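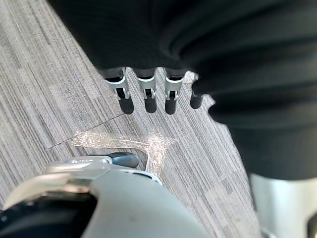 My sourdough year, part two

So I promised in the last newsletter that I'd report back on the rye, and I'm a woman of my word (mostly, I still owe a few of you plum jam). Quick recap if you skipped July: I've been keeping two starters going, one plain white and one rye, and I wanted to see if I could get a loaf my family would eat past the heel.

The rye starter is a monster. I feed it before bed and by 6 in the morning it has pushed the lid up and is looking at me. The white one sulks. I moved it to the shelf over the fridge, where it's warmer, and it perked up for a few days and then went right back to smelling like nail polish. Yi-an Myung told me to stop babying it and throw most of it out, down to a spoonful, then feed it heavy twice in a row. I hated doing that! But it did come back, and the next loaf had real holes in it.

The flour I've been using is the stone-ground rye from Estidik, the one in the plain paper sack. It drinks up a lot more water than I was used to. My first two doughs were like wet cement and I kept adding white flour until they'd hold a shape, and then of course the bread came out tight and gummy in the middle. Now I leave it wet, put it straight in a greased pan and don't even try to shape it. Wet hands, smooth the top, walk away.

Then there's the waiting. Rye needs to sit after baking, a full day if you can stand it, wrapped in a dish towel. I've cut into it early every single time but one, and that one was so much better that I was a little mad at myself. The crumb had set up and it sliced thin enough for open sandwiches, with butter and radishes and way too much salt.
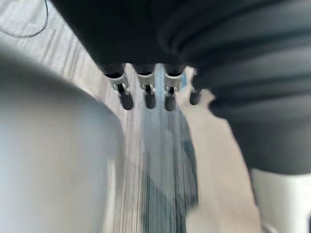

Sumeya Teshome wrote back after the last issue to say that I was wrong about the oven, and that a pan loaf doesn't want all that steam in the first place. She bakes hers low for longer, with foil over the top for the last 40 minutes, and she says the crust stays soft enough for kids. She also puts caraway in everything, and on that we will have to disagree.

I tried it her way last week (minus the caraway) and the crust was softer, yes, and a bit pale for me. I took the foil off near the end on the second try and liked that one best. If you have a dark pan, go easy, the bottom colors fast.

A couple of you asked for starter. I have plenty of the rye and I'm happy to hand it out, just bring a jar with a loose lid. Maham Arain already took some home and has named it, which I think is a mistake, you get attached.

Next time: what to do with the discard. I have made crackers, pancakes and one truly bad pizza crust, and I want to hear what you're doing with yours before I try the pizza again.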